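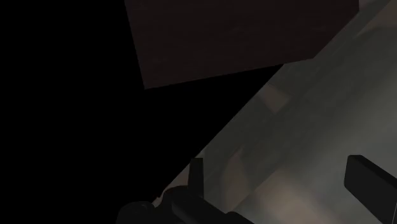 Tips for working next to the arm (packing bench, back workshop)

Updated September. Stuff we've picked up since the arm went in at Skanov. Add your own at the bottom, don't delete other people's. Most of this is for whoever's on the bench, a bit for whoever does the setup on the computer first.

Before you start

Bench clear. Mugs, tape guns, phones, the lot. Anything left there gets treated as part of the job.

Look at the gripper camera view before the first run. Lots of black on the left of it, gripper fingers along the bottom. Takes a day or two to read it without tilting your head. The rendered version in the simulator has the same tilt, so practise there.

Sleeves up, lanyards off. Long hair tied back. Same rule as the band saw.

Check the finger pads with a thumb. Shiny = wipe with a damp cloth. Still shiny = swap them, spares in the Mosen tin under the sink.

Using the simulator

Run any new job in the sim first. Every time, even if it's only a box that's 8 mm taller. Birutė did the tall jar job straight onto the real arm in the spring and we were picking glass out of the vice for a week.

The sim is dark and plain. Fine. You're checking reach and clearance, not colour. If a surface looks blurry up close just back the arm off a touch and look again.

Slow it to 40 per cent for the first go. Full speed hides the near misses.

Flat panels and boards are the awkward ones. From down at the gripper they come in at a slant and it's hard to judge where the bottom edge is. Stop short, look from the side veiw, then carry on.

Save with the job name and your initials. "test2 final new" is no use to anyone. We had 12 of those.

Sharing the bench

Talk before you reach in. "Hands in" and "hands out", loud. Feels daft for a morning, then you do it without thinking.

Pause button, then hands. Never the other way round.

Stand on the left if you're right handed. Your strong hand is nearest the stop button and your elbow isn't in the way of the swing.

Feed parts from the Cono trays with the notch facing you. Upside down trays are the number one reason for a stoppage.

Don't race it. It doesn't get tired and you do. Let it wait for you, there's a setting (Wait for tray, second page of the menu). Turn it on at the start of the shift and leave it.

What's changed about the jobs

Gets asked a lot by new starters so putting it here.

Lifting: mostly gone. The arm does the repeat lifts off the low shelf. Ikechukwu had a bad shoulder for two winters and says he sleeps on that side again now. You still lift the odd sizes.

Checking: more of it. You used to check as you packed, your hands did it. Now you stand and look, and looking is tireing in its own way. Swap every hour. Put it on the whiteboard or it won't happen.

Chat: less, to be fair. Four of us round a bench has turned into two and a machine. Birutė started the ten o'clock tea where everything gets paused, kettle on, all sit down. Keep that going please. If the order's late the order's late.

Setup: new skill, extra pay band once you're signed off. Ask. Two people didn't know they could ask.

Counting: the screen does the tally. Best shift so far was 1,694 pieces, and no there isn't a prize for beating it. Please stop writing your number on the door.

Cleaning down

Power off at the wall, not only at the screen.

Damp cloth for the gripper, drop of washing up liquid. No sprays, they creep into the joints. Dry it straight after.

Brush under the base, dust packs in there. An old toothbrush does it. Paintbrush for the camera, then the soft cloth from the glasses case on the hook. Not your T-shirt.

Allow around ten minutes. Do it before you're tired, so not right at the end with your coat on.

When it stops and you don't know why

1. Tray the wrong way round? (see above)
2. Something on the bench it wasn't expecting. Off-cut, pencil, somebody's biscuit.
3. Camera smeared.
4. Cable at the elbow pulled tight. Give it slack, clip it back.
5. Still stuck, write down the number on the screen THEN restart. Once you restart it's gone and Tsegaye can't help over the phone without it.

Don't shove it by hand. I know it looks like it only needs a nudge.

Odds and ends

Coloured tape on the floor for the reach of the arm, redo it when it scuffs. Yellow shows up best on our concrete, the red went brown in no time.

Ear plugs in the drawer if the compressor's on as well.

Old sock over the stop button cable where it rubs the table leg. Ugly, works.

Spare tray labels: ask Ikechukwu, he's got the roll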